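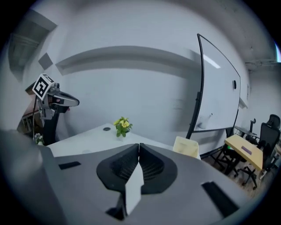
Gray housing and paired black fingers, with a second unit on its post to the left.

Lunch Waste in Two Student Cafeterias
Student Project Report, Maltholm College

Print this page | E-mail this page

1. Purpose
The project measured how much food students left on their plates at the Maltholm and Zasirlow cafeterias during February. The work was supervised by Elaine Fagundes of the Department of Nutrition.

2. Method
Trays were collected at the return window between 11:30 a.m. and 1:30 p.m. Leftovers were scraped into bins and weighed. Bones, peels and napkins were left out of the totals. In all, 1,599 trays were recorded. 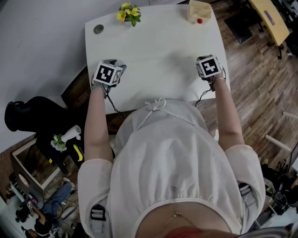 A short survey was also offered at the exit, and 86 students completed it. The form asked which item had been left and why. Answers that gave no reason – 2 in total – were set aside.

3. Results
Cooked vegetables and rice were the items most often left. Nearly 83 percent of the survey answers named portion size as the main reason. Waste was lower at Zasirlow, where students serve themselves.

4. Recommendations
The group recommends that Maltholm offer a half portion of all hot sides. A trial of self-service rice should follow in the next term – the Hosseinzadeh dining hall has the counter space for it.

Comments

tonditz_alum: Were the soups counted? We always had a lot of soup left over.

R.: Half portions would help. The rice scoop is huge.

M. K.: Please post the survey form as well.

Contact the department office | Copyright Maltholm College | Back to top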